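Curon Center Introduces Clear Desk Organizers at Shared Tables

The Curon Center for Continuing Education has completed the replacement of storage at its shared worktables, the Center's facilities office announced in July. A total of 38 clear desk organizers have been placed in the craft and personal care rooms on the second floor, where small tools had previously been kept in drawers and fabric pouches.

The new organizers were supplied by Hametti and selected after a trial period in two rooms. Each is a transparent box divided into compartments, so that brushes and other slender items can be stored upright and found without emptying the container.
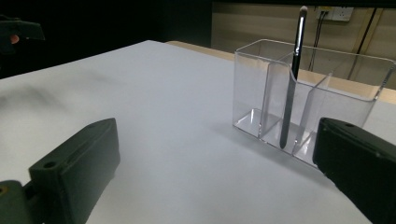 According to Araba Abugri, facilities coordinator at the Center, the previous arrangement led to frequent losses. "Instructors were spending the first part of each class looking for brushes," Ms. Abugri said. "Students can now see what is at their table when they sit down, and they can see what has to go back before they leave."

The project was funded by a grant of $3,000 from the Gavalas Fund, which supports improvements to teaching spaces. The grant also covered new labels for the supply cabinets and a second set of tools for the evening program. Enrollment in evening classes is limited to 40 students per session.

Guidelines for use were prepared by Antigoni Chrysikopoulos, lead instructor in personal care. Makeup brushes are to be stored with the handle up only when clean and fully dry. Metal utensils are to be kept in an organizer of their own and must not share one with brushes. Organizers should stand well back from the edge of the table and be wiped with a soft cloth at the end of each class. Abrasive cleaners should not be used on the clear walls.
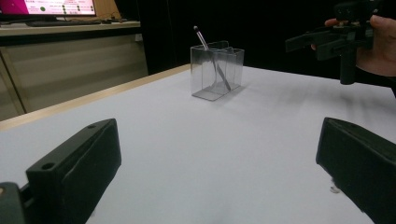

Further Information

Instructors who need an additional organizer may submit a request to the facilities office before 2 p.m. on any working day. Damaged organizers should be returned to the same office for replacement. Flemo drawer units removed from the two trial rooms remain available to other departments through the end of the term. Printed copies of the guidelines are posted inside the supply cabinet in each room.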